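# Hundis two-arm bench kit, after two months in a shared workshop

I should say at the start that I voted against buying this. Our workshop has a small tools budget and a long list of things that are broken, and I didn't think a kit for mounting a pair of robot arms on a table ought to go ahead of the bandsaw. I was outvoted in May. Since then I've probably spent more evenings with it than anyone who voted for it, so take this as the view of a grump who has at least done the hours.

The Hundis kit doesn't include arms. It's everything that goes round them: the two mounting plates, a printed grid mat, a green backdrop with clips, a bag of cable ties and guides, a powered hub, and a licence for the Kirniver software that records and replays your moves. You bring your own arms. Ours are PIPERs, bought before I had any say in the matter, and I'm not reviewing those.

## Putting it together

The box says 25 minutes. It took us 3 evenings, and one of those went on the mounting plates alone. The holes are slotted, which sounds helpful until you try to get both plates square to the table and find that they creep as you tighten them. We ended up scribing a line on the bench with a steel rule and clamping each plate to that before touching the bolts. After that they stayed put, and they've stayed put ever since, so I can't complain about the plates themselves. I can complain about the instructions, which show the finished table from one angle and leave you to guess the rest.

The bolts supplied were too short for our bench top. If yours is thick, measure it before you start and buy longer ones.

Cable guides: don't bother. They're adhesive, and the adhesive gave up on the first warm evening. Loose cable is a nuisance on a table like this. Give it too little slack and it tugs at the wrist, and give it too much and it lies across whatever you're trying to pick up.

## The mat

I was ready to be rude about a printed mat and I find I like it. The lines make it easy to put a thing back where it was for the last run, and you can tell a friend over the phone which square to use. It doesn't lie perfectly flat at the back, where we've got it tucked under the cloth. It also shows every mark. Ours has a patch of dark specks towards the front that I've given up on. White was a daft choice for something that lives in a room with a lathe in it.

## The backdrop

It's green cloth and some binder clips. You could put one together for very little from a market stall, and ours hangs in folds however often I pull it straight. I've no idea why it needs to be listed as a feature.

## The software

Kirniver is where I'd expected the trouble, and I got some. You move the arms through a job by hand, it records the run, and then it plays the run back. On hard things, this works. We had both arms passing a wooden block from one to the other by the end of the first proper session, and I'll admit I made a noise.

Cloth is another matter, and cloth is what the advert shows. The Hundis page has two arms folding a shirt as if they'd worked in a shop. A replay knows where the cloth was last time, and cloth is never quite where it was last time. Of our first 9 tries at laying out one sleeve, 2 were good enough to carry on from. The usual failure is at the narrow end. The jaws close on more fabric than you meant, it twists as the arm turns, and you've made a knot.

We tried the Abubakari finger pads, which several people on the forum swear by. They grip better, I'll give them that. They also grip the mat.
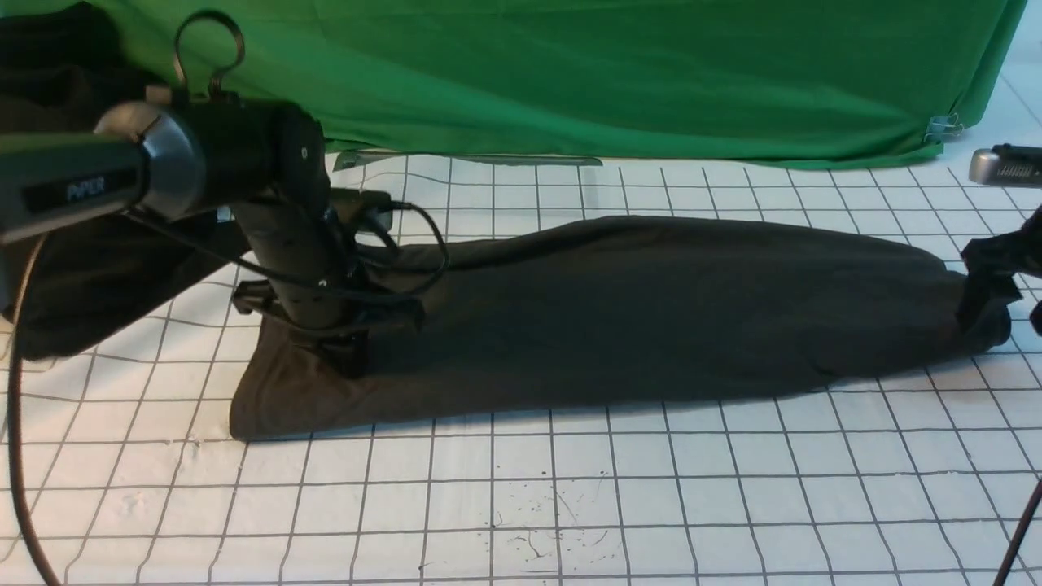 What did help was going slower and changing the order. We now pin the wide end first and keep that arm still while the other one goes for the narrow end, instead of sending both in together as the sample routine does. It's dull to watch and it gets a usable result far more often. I also cut the closing force well below the Kirniver default, which seems to have been set by someone holding a block of wood. Dark fabric is harder work than light for the person teaching the move, too, as the wrinkles are difficult to judge by eye. A decent lamp from the side made more difference to us than anything in the box.

## Against the other one

A member had a Flarerow kit on loan for a fortnight, so I've had a go with that as well. The plates are worse (thin, and they ring when the arm stops suddenly) but the bolts come in several lengths and the manual is written by somebody who has done the job. Its software has a proper pause button on screen. Kirniver hides the pause in a menu, and with two moving arms over a table I think that's poor. We wired up our own stop switch before letting new members near it, and I'd tell any other workshop to do the same on day one.

## Would I buy it?

With my own money, no. I'd buy the plates and the mat if Hundis sold them separately, get the cloth from the market, and put the rest towards the bandsaw. For a group that already has a pair of arms sitting in a cupboard it's a fair way to get them on a table, provided you ignore the advert and start with blocks.

Replacement mats are listed as out of stock as of July 20, 2018. I've asked whether they do one in grey - no reply yet.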